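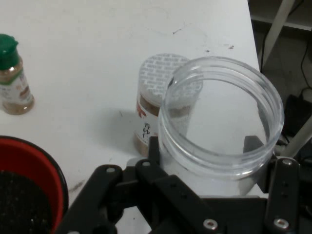 Section 4. Setting Up a Household Listing in Rulline

Read this section before you load any enumeration areas onto field tablets. It covers the listing stage only. Questionnaire design is in Section 5, and sampling weights are in Section 8.

4.1 Before you start

You need:

– a supervisor account on the survey server
– the area file for your district, in CSV format
– one tablet per enumerator, charged to at least 40 percent
– the project key issued by your data manager

The steps use the Pemen district survey as the working project. Screens in your own project will show a different title and area list.

4.2 Importing the area file

1. Sign in to the server and open Projects > Listing.

2. Select Import areas and choose your CSV file. The file must have one row per enumeration area and the columns area_code, area_name, stratum and expected_households, in that order.

3. Check the preview. The Pemen file should show 76 areas. If the number on screen is different from the number in your file, cancel the import and look for blank rows or repeated area codes.

4. Select Confirm. The server locks the area codes at this point. Area names can still be edited.

Note: Codes with leading zeros are often damaged when a CSV file is opened and saved in a spreadsheet program. Format the area_code column as text before saving.

CAUTION: Do not import a second file over a locked list. Records already collected under the old codes will be detached from their areas and must be matched again by hand.

4.3 Assigning areas to enumerators

1. Open Listing > Assignments.

2. Select a supervisor team. In the working project the teams are Tkachuk and Trilov, named after the two field offices.

3. Tick the areas for the first enumerator and select Assign. An area can be assigned to one enumerator at a time.

4. Repeat until the Unassigned tab is empty.

5. Select Publish. Tablets receive their areas the next time they sync.

Areas that cross a stratum boundary appear in amber. They can be assigned, but the stratum must be settled before the sample is drawn. Send the area code to the data manager – Ismail Benkirane for the Pemen project – with a note of which side of the boundary holds the larger number of dwellings.

4.4 Preparing the tablet

1. Turn on the tablet and connect to the office network.

2. Open Rulline and enter the project key. The key is case-sensitive.

3. Select Sync. Wait for the message "Areas received." Do not close the cover during a sync.

4. Open each assigned area once so that its base map is stored on the tablet. Maps that have not been opened will not be available offline.

5. Create one test record in the Training area, then delete it.

A tablet holds up to 3000 household records between syncs. When the limit is reached, the New household button turns gray and no further entries can be made until the records are uploaded.

4.5 Error messages during setup

Error 27, "Area list out of date." The assignments were published again after the tablet last synced. Sync once more. Saved records are kept.

"Key not recognized." Check for a space at the end of the key. If the message remains, ask the data manager to reissue it.

"Map not stored." Return to the office network and repeat step 4 in 4.4.

"Duplicate structure number." Two records in the same area have the same structure number. Open both, correct the wrong one, and add a comment. Do not delete either record in the field – deletions at this stage are made by the supervisor from the server.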